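In Praise of the Half-Empty Drawer

My grandmother kept one kitchen drawer with almost nothing in it. There was a ball of string, I think, and sometimes a pencil, and when I was small I took this for a kind of poverty, as if she had run out of things before she ran out of drawers. I'm old enough now to see that she was the richest person on her block in Clenwood, and I'd like to spend a few paragraphs sticking up for her.

We have gotten very nervous about empty space. The catalog from Thaler came in June, and I sat down with a cup of coffee and found page after page of dividers, trays, risers and little bins that go inside bigger bins. I like a tidy shelf as much as anyone (ask my family, who will roll their eyes). But the promise behind all of it is that every inch of your house could be holding something, and that an inch holding nothing is an inch you've wasted. I don't believe that, and I don't think it makes people any happier.

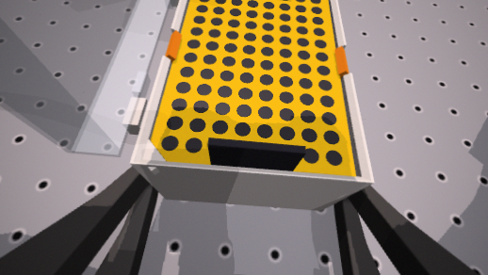
The old feed store in Stedska, built in 1877, had a front room that was mostly floor. My father used to take me there on the way home from the lake. You could stand in the middle of that room with your arms out and turn all the way around, and people did stand there, for an hour at a time, talking about rain and knees and whose barn had come down. When the new owners filled it with racks – very nice racks, I'll admit, full of very nice jackets – the talking moved out to the sidewalk, and then in the winter it stopped.

I think of that room whenever a friend tells me she needs a bigger place. Our house is 1530 square feet, and for years I was sure that another 1000 would fix us. What helped was giving away the spare dresser. The corner where it stood has stayed bare, and in that corner my kids have built forts, the dog has had her long illnesses, and I have done a fair number of bad push-ups. None of that would have fit around a dresser!

I know there are people who need every shelf they own, and I wouldn't lecture a family of six about their closets. Still, if you have a drawer you could clear out this week, try it, and then leave it alone for a while. Mine is the one to the left of the stove. At the moment it has a ball of string in it, and I'm still looking for a pencil.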